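Search this site... Go

How to label subtask progress in long manipulation episodes (without losing a week to it)

9 min read

You have recorded a pile of sandwich-making episodes, trained a policy on the lot, and found that it picks up the bread beautifully and then loses interest. Welcome. The trouble with long tasks is that every recording carries one instruction, "make the sandwich", and the policy has no idea which part of the sandwich it is meant to be up to. Progress labels fix a good deal of this. They are dull to make and they work.

I'm assuming you have wrist-camera video, joint states at a matching rate, and a task made of steps that leave something behind on the table. If your task is wiping a bench, go and read something else, as a clean bench looks a lot like a bench that was clean to begin with.

Our own set is 2649 episodes of tabletop food assembly with plastic-tray pick-up, recorded under the project name Trelisero. Examples below come from there.

Step 1. Write the stages down before opening any video

A stage should end in a state you could recognise from a still. "Lettuce is on bread" is a stage. "Robot is reaching for lettuce" is a mood. We started with 16 stages, most of them moods, and two annotators agreed with each other about as often as my neighbours do on fences. We ended up with four:

bread on plate
lettuce on bread
bacon on lettuce
cheese and top slice on

Yes, the last one is two placements in a trench coat. In our recordings the cheese and the top slice follow each other so closely that splitting them gave us a stage with hardly any footage in it. Split yours if the operators dawdle.

Step 2. Label the end of each stage only

Mark the first moment at which the item is resting where it belongs and the fingers have let go. Both conditions. If you mark contact instead of release, the policy learns that the job is done while it is still holding the bacon, and will carry that bacon off to the next stage like a dog with a sock.

Don't label starts. Each stage starts where the last one finished, and the idle bits in between can belong to whatever comes next.

Step 3. Turn the labels into a number

Within each stage, let progress climb linearly from 0 to 1 over time, then add the count of stages already finished and divide by four. You get one curve per episode running from 0 to 1. It will have kinks in it. Leave the kinks alone. Yuto Kaneko spent most of a fortnight smoothing ours with a spline and the smoothed version scored worse on held-out episodes, a result he has taken very well.

Step 4. Train the progress head on single images first

Before you bolt anything onto the policy, train a small network to predict progress from one wrist image. No history, no joint states. Its job is to tell you whether your stages are visible at all. If it can't sort stage two from stage three, no amount of clever conditioning upstairs is going to save you.

We used the Vornix encoder because it was already on the machine. Freeze it and train the head alone. Ours settled after 29 epochs and got nothing from more.

Step 5. Look at the images that sit between stages

Pull a batch of stills from just after each label and go through them by eye. Have a cup of tea handy. The question for each one is whether you could name the stage with the video taken away. Pay particular attention to stills where the plate is only half in view, since a wrist camera has its own ideas about what matters.

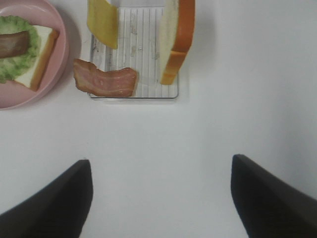
Stage three of four: bacon on lettuce, with cheese and the second slice of bread at the tray.

It's a decent one to test yourself on. The stack is up in the corner and the left part of it is missing, yet the order of the layers still reads. Note the other strip of bacon in the tray. A head that has merely learned "bacon in tray means bacon not yet placed" will call this stage two with great confidence. Ours did, until we made sure the training split had plenty of episodes with spares. Check for that shortcut before you check anything else.

Step 6. Condition the policy

Feed the predicted progress value in alongside the instruction and retrain. Use the prediction, not the hand label, or the policy will come to rely on a neatness it won't get at run time. Add a bit of noise to it as well.

At run time, don't let the number go backwards freely. Mitsuko Kubo's rule is to hold the highest value seen unless the head has disagreed for 16 consecutive images. That lets the robot notice it has dropped the lettuce without panicking every time its own finger blocks the view.

What can still go wrong

Colour. Our head was shaky on anything but the usual plate until we added colour jitter.

Operators who place things in a different order. Either throw those episodes out or give them their own stage list. We threw them out.

Label files saved with the frame index in one script and seconds in the other. I won't say whose script.

Last updated September 2018

4 comments | 29 shares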